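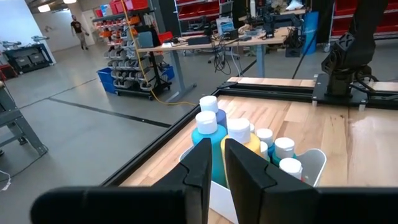

Most bathrooms hold more bottles than the people who use them would guess. Shampoo, conditioner, two kinds of shower gel, a sun cream from the summer before last, a body lotion that came as a present. They stand on the edge of the bath, on the windowsill and on the floor behind the door, and every one of them has to be lifted to wipe underneath.

The cheapest answer is a plastic bin. It costs very little, it can be rinsed in the sink, and it turns a dozen small jobs into one. Pick up the bin, wipe the shelf, put the bin back.

Getting the right bin takes a bit more thought than it seems to deserve. The first thing to look at is the wall height. Squeeze bottles are taller than they are wide and tip over when they have room to. A wall that comes about halfway up the tallest bottle will hold it. Much lower and the bottles lean out when the bin is carried. Much higher and the short ones disappear.

The second thing is whether you can see through it. Thin translucent plastic lets enough colour show that a blue bottle can be told from a yellow one without taking anything out. Solid colours look neater on an open shelf, but you end up reading caps, and caps are nearly all white.

We spent part of July sorting the contents of one family bathroom in Flurasholm, a terraced house with a single narrow room upstairs for five people. Everything came out on to the landing carpet. There were 41 bottles and tubes, and 14 of them turned out to be empty or close to it. Nine were past the date on the back. The rest went into three bins: one for hair, one for washing, one for everything used after the shower.

The bins were the Vodix small, a plain white one sold in most hardware shops, and the larger Lurora, which has a lip for carrying. The Vodix is the better buy if your shelf is shallow. It is 143 millimetres deep from front to back, so it fits on the sort of glass shelf that comes under a mirror. The Lurora needs a cupboard. Its lip is comfortable to hold but catches on the door frame if the cupboard is a tight one, and we had to turn ours sideways.

Pastor makes a wire version with a removable tray. It drains well and would suit a wet room. Small bottles fall through the gaps at the corners, and travel sizes are hopeless in it. We gave up on it after a week and it now holds onions.

How full should a bin be? Fuller than you might expect. Eight bottles in a small bin will prop each other up, and four in the same bin will slide about. If there is space left over, fill it with something upright, such as a toothbrush mug or a rolled flannel. When the last bottle has to be forced in, take one out and put it in the cupboard as a spare.

Order matters less than people think, with one exception. Big bottles are usually told to go at the back. This works on a shelf at eye level. On a low shelf, or the floor of a cupboard, you are looking down on the caps, and the large bottle that gets used every day can go at the front where a hand lands on it first. Narrow bottles can fill the gaps along the side.

Bottles that stand on their caps are a nuisance. They leak if the cap is even slightly open, and the bottom of the bin ends up coated. Stand them the other way up until they are nearly finished, then turn them over for the last few days.

The same bins work in other rooms. Under the kitchen sink they take washing-up liquid and surface cleaner. In a shed they hold plant feed. A child's paint bottles do well in one, as the whole lot can be moved from cupboard to table and back before tea. Keep cleaning products and things for skin in separate bins, and put the cleaning bin out of reach of small children.

Washing is simple. Empty the bin once a month, run warm water into it with a drop of washing-up liquid, and leave it for ten minutes. Dried shampoo comes away with a soft brush. Scouring pads scratch thin plastic and the scratches hold dirt. Dry it before the bottles go back, and wipe the bases of the bottles at the same time.

In the Flurasholm house the three bins were still in place when we went back. The hair bin had gained two bottles and the washing bin had lost one to the side of the bath. The windowsill was clear apart from a plant.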